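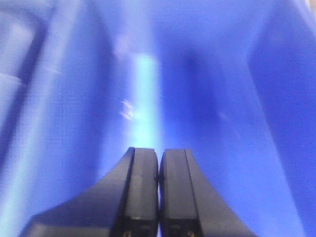 Documentation > Adoucisseur Wasum > Mise en service > Chapitre 6

6. Mise en service de l'adoucisseur

Le présent chapitre s'adresse au personnel technique des établissements équipés d'un adoucisseur Wasum raccordé au réseau d'eau froide. Il suppose que l'appareil a été posé, mis à niveau et raccordé à l'évacuation conformément au chapitre précédent. Révision du 2019-12-17, référence de la notice : 2368.

6.1 Contrôles préalables

Avant toute ouverture de l'arrivée d'eau, l'intervenant s'assure que le by-pass est en position fermée côté appareil et que le flexible d'évacuation ne présente ni coude serré ni contre-pente. L'extrémité du flexible doit rester au-dessus du siphon, sans contact avec l'eau stagnante.

La dureté de l'eau d'entrée est relevée au robinet de prélèvement situé en amont. La valeur obtenue est inscrite sur la fiche de mise en service, accompagnée de la pression statique. Si un réducteur de pression a été posé par un tiers, son réglage est vérifié à cette occasion.

ATTENTION — Ne pas alimenter l'appareil en eau chaude. La résine serait endommagée de façon irréversible et la garantie deviendrait sans objet.

6.2 Mise en eau

1. Brancher le bloc d'alimentation et attendre l'affichage du menu principal.
2. Lancer une régénération manuelle en maintenant la touche Cycle enfoncée. La vanne se place en position de détassage.
3. Débrancher le bloc d'alimentation dès que la vanne est immobile.
4. Ouvrir lentement le by-pass, au quart de sa course, et laisser l'air s'échapper par l'évacuation.
5. Lorsque l'écoulement est régulier, ouvrir complètement le by-pass.
6. Laisser couler jusqu'à ce que l'eau rejetée soit claire, puis rebrancher le bloc d'alimentation.
7. Laisser le cycle se poursuivre jusqu'au retour en position de service.

Une coloration légèrement jaune des premières eaux est normale. Elle provient de la résine neuve et ne doit plus être observée à la fin du cycle.

Note : une ouverture trop rapide du by-pass peut entraîner de la résine vers la vanne. En pareil cas, fermer l'arrivée d'eau et se reporter au chapitre Dépannage, code 2199.

6.3 Remplissage du bac à sel

Verser dans le bac de l'eau froide jusqu'au plancher perforé, puis ajouter le sel en pastilles. Pour le modèle Landitz, la charge initiale est d'environ 70 kg. Le sel fin, le sel de déneigement et les blocs destinés au bétail sont proscrits.

Le niveau de sel doit toujours dépasser celui de l'eau. Le couvercle est remis en place immédiatement après le remplissage. 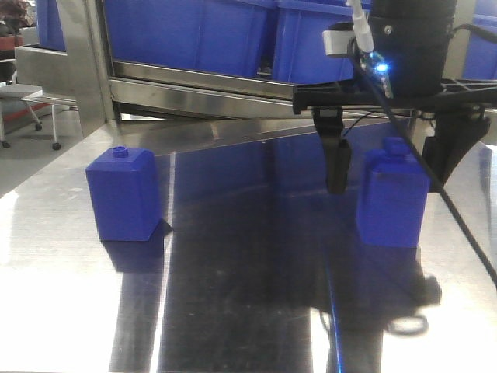 6.4 Programmation

1. Régler l'heure courante. Le changement d'heure saisonnier n'est pas automatique.
2. Saisir la dureté relevée en entrée.
3. Saisir la dureté résiduelle souhaitée, puis ajuster la vis de mixage en contrôlant l'eau au robinet aval.
4. Choisir l'heure de régénération. Elle doit correspondre à une période sans puisage, l'eau distribuée n'étant pas adoucie pendant le cycle.
5. Valider par la touche OK et attendre le retour à l'affichage du débit.

Dans les établissements comportant deux appareils en parallèle, les heures de régénération sont décalées afin que les cycles ne se chevauchent jamais. Le module de liaison Ouali, fourni en option, assure ce décalage ; lorsqu'il est présent, l'heure n'est saisie que sur l'appareil maître.

ATTENTION — Après une coupure de courant prolongée, l'heure peut être perdue. Les autres paramètres sont conservés en mémoire.

6.5 Fiche de mise en service et suivi

La fiche est complétée en double exemplaire et signée par l'intervenant ainsi que par le représentant de l'établissement. Un exemplaire demeure à proximité de l'appareil, l'autre est adressé au service technique. Pour les appareils mis en service avant la fin du mois de janvier, le premier contrôle annuel est rattaché à la campagne de l'année en cours.

Toute demande de dérogation aux réglages ci-dessus est soumise par écrit à M. Othmane El Idrissi, responsable des installations. Les questions relatives à la présente notice sont à adresser à M. Abdelghani Chraibi, service documentation.

© Drirkotar — Tous droits réservés | Contact | Mentions légales | Haut de page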